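How to compare two grippers without fooling yourself

Posted 1 August 2020 by Loredana Dal Bello

You have two grippers and one arm. Sooner or later someone will ask which is better, and "the one that was already bolted on" will not satisfy them. I went through this with the Valleck and the Paterson, and these are the steps I'd keep.

1. Pick one task and write it down before you touch anything. Mine was clearing small dark bits off a tabletop without disturbing the crockery.

2. Set the same closing speed on both. The Skanulex controller resets it to 500 every time you change tools and keeps this to itself. Put it back to 333 by hand.

3. Redo the tool offset. Yes, again. The Paterson is longer than it looks, and I own a dented table that can confirm it.

4. Run the empty path at quarter speed with a finger on the stop button.

5. Do four practice runs and throw the results away, especially the good ones.

6. Log every miss, including the ones you feel weren't the gripper's fault. The gripper feels the same way about you.

Layout matters more than the spec sheet. A parallel gripper will look brilliant on a bare table, so give it something to be careful around. I like full cups, set on coasters, with the tea nearly up to the rim in at least one of them, and a clay pot with a little knob on the lid for the fingers to hover over. Scatter the tea leaf clumps between the cups and out past the pot, under the arm too, where the approach is awkward. Leave the smudges on the white top if your camera can cope with them. If it can't, you want to know that before you start blaming the fingers.

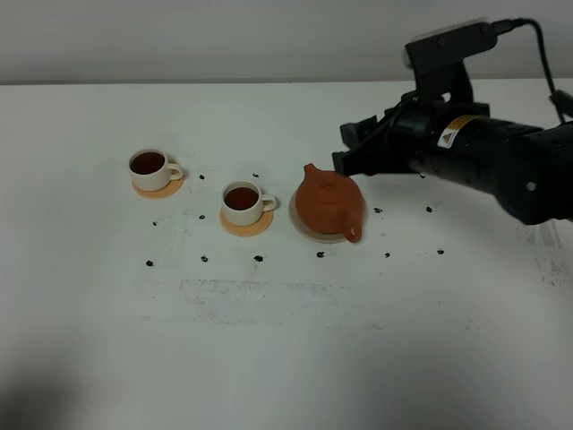
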